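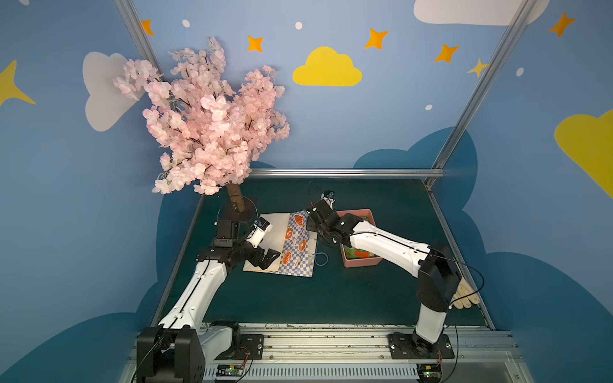
Sondavex Desktop Mic Kit: Review

I've been recording a two-person music podcast with Malachy Mulligan for four years, mostly on borrowed gear. In August I bought the Sondavex kit: one condenser mic, a short boom arm, a foam cover and a USB cable. I paid $106. It sells for $80 without the arm.

Setup took four minutes. The arm clamps to a desk edge and holds its position, though the spring creaks if you move it while you're talking. You will hear that creak in the recording.

Voices sound clear and a little bright. I turned the treble down slightly on mine and left Malachy's alone. Played next to the Hanrahan mic we used before, the Sondavex picks up less room echo but more breath, so keep the foam cover on.
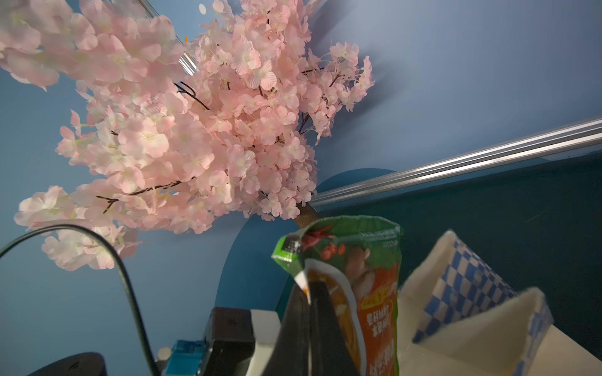

Pink artificial blossoms against a pale blue wall.

We tested it on our Drulville episode, where we go through their second album track by track. Talking was fine. Playing guitar into it was less fine – anything louder than light strumming clipped, even with the gain at its lowest. Our guest Nuala Lynch sings, and she had to stand well back for the loud parts.

The headphone jack works with no delay that I could notice. The mute button is on top and clicks loudly. I mute in software now.

Buy it if you mainly record talk. If you want to record songs at home, save up for something that handles volume better. I'm keeping mine, and the arm is going back in the box.

Rating: 4 out of 5 for speech, 2 out of 5 for music.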